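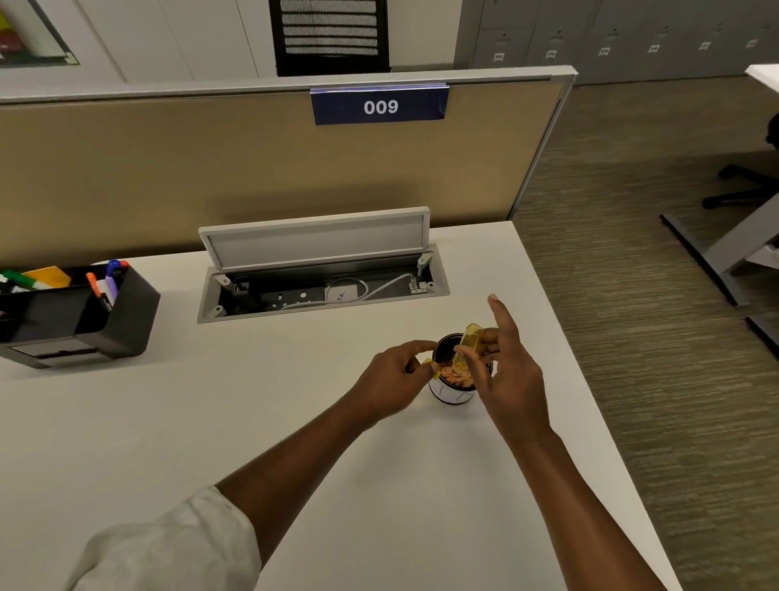

How to Make a Pantry Lunch You'll Look Forward To

I've been packing desk lunches since December and I'm completely hooked! The trick is one small batch of grains, one creamy thing and one crunchy thing, all mixed at the last minute.

What you need (makes 4 lunches)

2 cups cooked brown rice
1 can white beans, drained
8 radishes, sliced thin
Half a cup plain yogurt
Juice of one lemon
Salt, pepper, lots of dill

Steps

1. Spread the hot rice on a tray and let it cool for ten minutes, then chill it.
2. Stir the yogurt, lemon and dill together. Taste it - I nearly always want more salt.
3. Divide the rice and beans between your boxes and keep the dressing in a separate jar.
4. Add radishes in the morning so they stay snappy.

Eat within three days. Flaked fish is fantastic on top, and so is a chopped boiled egg (or both, if it's been that kind of morning!).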